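El planificador

El planificador de Skolgate tenía una opinión sobre los zapatos, y yo cobraba por quitársela.

En la versión 21 todo calzado era, en esencia, una caja con mala intención. Le enseñabas una zapatilla blanca y proponía 38 agarres, casi todos por los cordones.

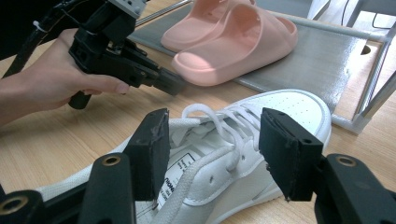
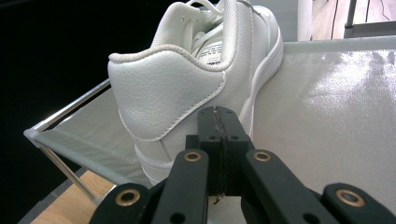
Versión 22

El 14 de mayo le cambié la función de coste. Penalicé los cordones, premié el talón y me fui a por un café con la tranquilidad de quien ha tocado una sola línea. Al volver, el registro tenía 1.228 avisos. Todos decían lo mismo: «objetivo ambiguo, ¿izquierdo o derecho?».

Yo no había programado ninguna pregunta. Busqué los signos de interrogación en el código y solo salió un comentario mío, de madrugada, que decía «¿por qué?». Lo borré por pudor.

Escribí a Sitoseo, que nos vendía el módulo de percepción. Contestaron que la duda era una funcionalidad y que venía en la licencia superior. Pedí presupuesto - por curiosidad, no por fe - y costaba más que el mueble, los zapatos y mi trimestre juntos.

Así que respondí a mano. Abrí la consola y escribí: «izquierdo». El planificador se lo pensó 992 milisegundos, una eternidad para alguien de su clase, y devolvió una trayectoria limpísima hacia el talón.

Debajo añadió otro aviso, el 1.229: «¿seguro?».

Miré la zapatilla. Miré la consola. En junio había que entregar la versión 23 y en la hoja de requisitos ponía «autonomía plena».

Escribí «no» y guardé los cambios.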